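Comparación de dos juegos de dedos para una pinza paralela con cámara en la muñeca

Proyecto de la asignatura Robótica Aplicada
Autor: Ignacio Mateos
Entregado: 2019-08-26

1. Punto de partida

El brazo del laboratorio se usaba hasta este curso con los dedos que venían de fábrica, dos piezas rectas con una almohadilla de goma. Funcionan bien con cajas y cilindros de cierto tamaño, pero dan problemas con objetos bajos, porque el canto inferior del dedo es grueso y toca la mesa antes de que la almohadilla quede a la altura de la pieza. Además, en la muñeca hay montada una cámara que mira hacia la zona de agarre, y con los dedos rectos una buena parte de la imagen queda ocupada por los propios dedos.

El trabajo consistió en preparar un segundo juego de dedos, montarlo en la misma pinza y comparar los dos con los mismos objetos y el mismo programa. No se pretendía diseñar una pinza nueva. La pinza, que en el laboratorio llamamos Rorkley por el nombre del proyecto en el que se compró, no se modificó.

2. Material

Brazo de seis ejes con la pinza Rorkley, de dos dedos y apertura paralela.
Controlador Kivodton, con la versión de software que ya estaba instalada.
Cámara de muñeca con soporte propio.
Juego A: dedos rectos de fábrica.
Juego B: dedos de plástico gris claro, en ángulo, con la punta terminada en una pestaña.
Objetos de prueba: un bloque de madera, un rotulador, una tapa de rosca, una esponja y una arandela grande.

Los dedos del juego B parten de un modelo que había dejado en el repositorio del laboratorio el grupo de Robles. Cambié la longitud y la posición de la pestaña, y dejé el resto como estaba. La primera versión salió demasiado justa en el encaje con la mordaza y hubo que limarla. En la segunda aumenté la holgura del alojamiento y entró sin forzar. Las pruebas de este informe se hicieron todas con la segunda versión.

3. Montaje y calibración

El cambio de dedos se hace con el brazo en posición de reposo y la pinza abierta del todo. Se sueltan los tornillos de cada mordaza, se saca el dedo y se coloca el nuevo sin apretar. Después se cierra la pinza despacio desde el panel del Kivodton hasta que las puntas casi se tocan, se alinean a mano y se aprieta. Las primeras veces apreté antes de cerrar y los dedos quedaron ligeramente cruzados, de manera que la tapa giraba al cogerla.

Con el juego B hay que corregir también el punto de herramienta. Las puntas quedan más adelantadas que las del juego A y, si se deja el valor anterior, el brazo baja demasiado. En una de las pruebas previas la pinza apoyó en la mesa y el controlador paró por exceso de fuerza. No hubo daños, pero desde entonces hice la primera bajada siempre a velocidad reducida.

La cámara no se movió entre un juego y otro. Fijé la exposición en un valor único para las dos series y desactivé el enfoque automático, que tendía a irse a los dedos cuando estos se cerraban y dejaba el objeto desenfocado. Con el enfoque fijo la imagen es más estable, aunque el fondo sigue saliendo borroso a poca distancia de las puntas.
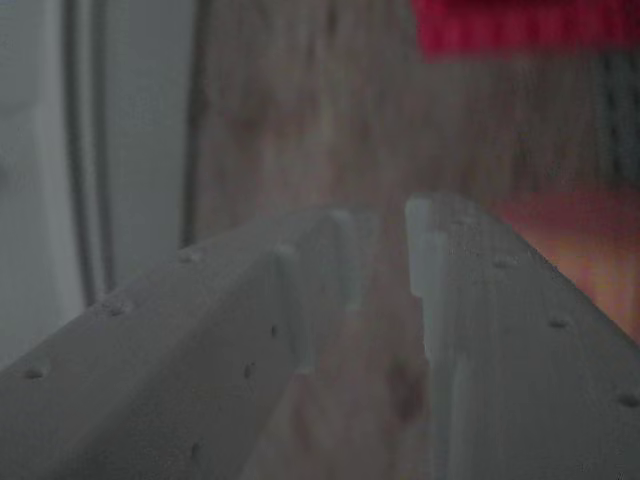
Figura 1. Dedos del juego B, con las puntas casi juntas. Se aprecian los orificios de la cara superior y la pestaña de cada punta.

El hueco en forma de V entre los dos dedos es la diferencia principal respecto al juego A en lo que se refiere a la visión. Por él se sigue viendo la superficie de trabajo con los dedos casi cerrados, y el programa puede comprobar si hay algo entre las puntas sin levantar el brazo. La luz del laboratorio es floja en esa zona y la imagen tira a gris, de modo que el contraste entre los dedos claros y la madera ayuda bastante a separar una cosa de otra. Con un objeto blanco o gris la separación es peor.

Los orificios estaban ya en el modelo original. Pensé en usarlos como referencia para estimar la apertura a partir de la imagen y llegué a escribir una función que los buscaba, pero daba falsos positivos con las manchas de la mesa y la descarté. La apertura se leyó siempre del codificador de la pinza.

4. Procedimiento

Cada juego se probó con 50 intentos de agarre, repartidos por igual entre los cinco objetos. El programa era el mismo en los dos casos: localizar el objeto con la cámara, colocar la pinza encima, bajar, cerrar, subir y mantener la posición 3 segundos. Se dio por bueno el intento si el objeto seguía entre los dedos al final de ese tiempo. La velocidad de cierre fue del 20 % de la máxima en ambas series.

El objeto se colocó a mano dentro de un recuadro marcado en la mesa, con orientación libre. Esto introduce una variación que no controlé y que afecta sobre todo al rotulador, el único de los cinco objetos claramente alargado. Para reducir el efecto fui alternando los objetos en lugar de hacer seguidos todos los intentos de cada uno.

5. Resultados

En los objetos altos no encontré una diferencia que merezca comentarse. El bloque de madera se cogió bien con los dos juegos. La esponja también, si bien con el juego B se deformaba más, ya que la fuerza se concentra en una superficie menor.

Con la arandela el cambio es claro. Los dedos rectos la empujaban o pasaban por encima, y los agarres buenos se debieron casi siempre a que había quedado levantada por un lado. Las puntas del juego B consiguen meter la pestaña por el borde y cerrar sobre ella. La tapa de rosca mejoró también, en menor medida.

El rotulador fue el único objeto en el que el juego A salió mejor parado. La almohadilla de goma lo sujeta aunque esté algo torcido respecto a los dedos. El plástico del juego B resbala, y en varios intentos el rotulador giró al subir y acabó cayendo. Probé fuera de la serie a pegar una tira de goma fina en la cara interior y el giro desapareció, pero la tira se despegó al poco rato y no repetí las medidas con ella.

En cuanto a la cámara, calculé la parte de la zona de agarre que queda libre de dedos en la imagen con la pinza a media apertura. Con el juego B fue del 63 %. Con el juego A no llegó a la mitad. Los contornos se marcaron a mano sobre una sola captura de cada juego, por lo que el valor sirve para comparar y poco más.

6. Problemas encontrados

El controlador perdió la conexión con la cámara en dos sesiones. La causa fue el conector del lado de la muñeca, que se aflojaba al girar el último eje. Se resolvió sujetando el cable con una brida y limitando el giro de ese eje en el programa. Los intentos interrumpidos se repitieron completos.

El segundo problema fue la flexión de los dedos. Con el bloque de madera y la fuerza de cierre por defecto, las puntas del juego B se abren un poco hacia fuera y el contacto pasa a la base de la pestaña. Bajé la fuerza hasta que dejó de apreciarse a simple vista – y repetí entonces la serie del juego A con el mismo valor, para que la comparación fuera válida.

También intenté usar el controlador Hunholm que hay en el armario del laboratorio, con la idea de ver si el cierre era más repetible. Conseguí mover la pinza, pero no leer el codificador. Sin esa lectura el programa no sabe cuándo parar y dejé esa parte fuera del trabajo.

7. Valoración y trabajo pendiente

Para tareas con piezas bajas o finas recomiendo el juego B. Para objetos cilíndricos tumbados conviene seguir con el A mientras no se resuelva el agarre de la cara interior. El cambio entre uno y otro es corto, pero obliga a revisar el punto de herramienta, y sería útil tener los dos valores guardados con nombre en el Kivodton. Ahora mismo están apuntados en una hoja pegada al armario.

Queda por probar una ranura en la cara interior donde encajar la goma, de forma que no dependa solo del pegamento. También habría que repetir las pruebas con una luz fija sobre la mesa y con el objeto colocado mediante una plantilla. Los archivos de los dedos, el programa y la tabla con todos los intentos están en la carpeta del proyecto, en el repositorio del laboratorio. La primera versión de los dedos está en una subcarpeta aparte y no debe imprimirse.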